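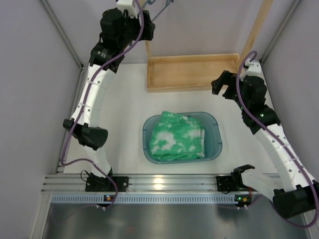

If you have been putting off teaching your Stumora two-arm kit to handle fabric, I'm right there with you, and I'm glad I finally sat down and did it. Cloth is a slippery sort of teacher! My own practice piece is a wash-and-transfer routine, and everything for it fits between the two side walls: the blue tub goes in the middle, with the green-and-white tie-dye cloth folded up inside it, and the wooden tray sits behind it against the back wall. Give yourself a free evening and a cup of something nice, and we'll go through it together.

Start with the rail. Snug down both base mounts, then move each arm by hand, slowly, all the way to the back wall and home again. You're checking that the cable has enough slack at full reach. Mine was too tight the first time, and the poor wrist kept stopping short (I blamed the software for an entire weekend).

Next, open the Lotulis app that comes with the kit and make a new routine. Set the speed to 40 percent. I know it feels like watching paint dry, but please leave it there until you have five clean runs in a row. You can creep up to 100 later on if you like, though I hardly ever do.
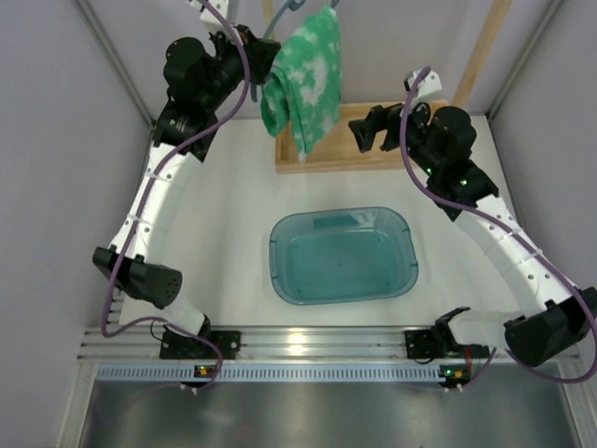

Now record your points. I use eight for the whole routine, and the ones that matter most are the pickup and the release. Bring the gripper down with its fingers open, close it on a corner of the cloth, and save. Then lift straight up before you travel anywhere sideways, and save again. Wet fabric is a good deal heavier than dry, so do your recording with whichever one you plan to run.

For the release, go lower than you think you need to. My friend Amr Bensaid, who has the older Turamby kit, drops his from way up high and gets a heap every time.

Save the routine under a name you'll recognize, run it once with your hand near the stop button, and fix one point at a time. If the cloth slips, change the grip setting first and leave the points alone until you've tried that.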